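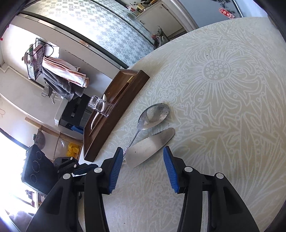
Valladolid, agosto

Manchas y puntos oscuros en cubiertos de servir: ¿limpieza química o mecánica?

Fidelina Palomino
Tengo una cuchara de servir grande, con el mango decorado con perlitas en relieve, y una pala de tarta de acero inoxidable con un borde festoneado y dentado. La cuchara presenta puntos oscuros pequeños cerca del borde de la cuenca. La pala tiene uno solo, en la hoja, muy pequeño. No sé si es cal, resto orgánico o picadura. La pala la compré como inoxidable. La cuchara es heredada, no lleva punzón legible y no sé si es acero, alpaca o metal plateado.

Las dos piezas se lavan en el lavavajillas con pastilla (Hamodden) y se guardan en el mismo cajón. El agua de la zona es dura. Preguntas concretas: cómo distingo un depósito de una picadura, qué producto puedo usar sin conocer el metal de la cuchara y cómo limpio el relieve del mango sin rayarlo.

Kristaps Kļaviņa
Primero, el diagnóstico. Pase la uña o un palillo de madera por el punto. Si se nota relieve, es depósito. Si se nota hueco, es picadura y no se elimina con ningún limpiador.

Para la pala: 200 ml de agua templada, 14 g de ácido cítrico, diez minutos de inmersión, aclarado y secado inmediato. Nada de lejía ni productos con cloruros. En el borde dentado, cepillo de nailon en el sentido de los dientes.

Para la cuchara, mientras no sepa el metal, agua con jabón neutro y paño de algodón. El ácido puede afectar a un baño de plata gastado. El relieve se limpia con cepillo de dientes blando, sin pasta, que es abrasiva.

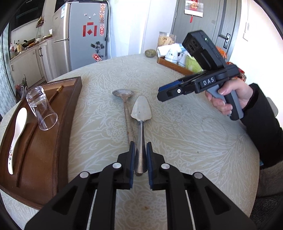
En cuanto al almacenamiento, yo separaría las dos piezas. Si la cuchara resulta ser plateada, el dentado de la pala la rayará en el cajón, y además no conviene lavarlas juntas: el contacto entre metales distintos con detergente caliente favorece las manchas. Una funda de fieltro es suficiente. Si aparece una mancha amarillenta en la cuenca, puede ser el latón de base, y en ese caso hay que dejar de pulir.

Mairéad Hayes
Bicarbonato y listo. Llevo años haciéndolo con todo y no se ha estropeado nada.

Tzu-hsuan Lo
El bicarbonato en seco raya el acabado espejo. En pasta muy líquida es tolerable en acero, no en plateado. Añado una prueba que falta arriba: un imán. Si la cuchara lo atrae con claridad, la base es acero. Si no lo atrae no se puede concluir nada, porque el inoxidable 18/10 tampoco responde.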